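Chores a Machine Can Take Off Your Hands (and a Few It Can't)

Posted in Kitchen & Workshop Tips

Every June somebody writes in to ask whether it's finally time to buy a robot for the kitchen. My answer has been the same for 6 years: wait, and meanwhile buy a better dish rack. But things have moved a little, so this is a fresh list of what to hand over and what to keep.

Floors. Hand them over. A robot vacuum does a decent job on crumbs and pet hair if you pick up first. Socks, phone cords and the fringe on rugs will stop it cold. Tuck the fringe under and run a strip of carpet tape along it. Mine is a Gikard, it cost $304, and it spends part of each evening under the sofa thinking things over.

Stirring. Sort of. The Asum pot stirrer clamps to the rim and goes around and around, fine for polenta or risotto. It doesn't scrape the corners, so give the pot a pass with a flat spatula every few minutes. If you're standing there with a spatula, you may wonder what the Asum is for. So do I.

Cups and glasses. Keep this one. Picking up a cup sounds like nothing until you try doing it with two stiff fingers and no feeling in them. Squeeze too little and it slides, squeeze too much and you're sweeping. Clear glass is worse, as cameras have a hard time telling where it begins. Anyone who has walked into a patio door will sympathize.
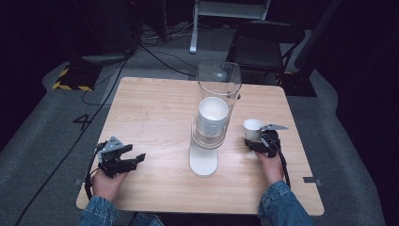 If you want to know how a machine feels about your cupboards, get out the kitchen tongs and try unloading the top rack of the dishwasher with them. Use plastic cups. I managed 19 pieces before I gave up and used my hands, which came free with the rest of me.

A few things do make the job easier, for tongs and people alike:

Stack cups by size, and no more than three high. Tall stacks wedge together.

If two cups are stuck, put cold water in the inner one and set the outer one in warm water. Wait a minute, then twist – don't yank.

Leave a finger's width between glasses on the shelf.

Line the shelf with a ribbed rubber mat so nothing skates when the door bangs.

Sorting screws. In the shop, the Andico parts sorter will take a coffee can of mixed hardware and split it by length. It wants everything clean and dry, and it can't tell wood screws from machine screws. At $729 I'd sooner use muffin tins and a ball game on the radio.

Folding. No. The Tkachuk folder does towels nicely if you clip each one on by hand, corner by corner. Fitted sheets it refuses, and there I'm on the machine's side.

Wiping down the counter is still yours too. Do it before the coffee rings dry, and go easy on the spray.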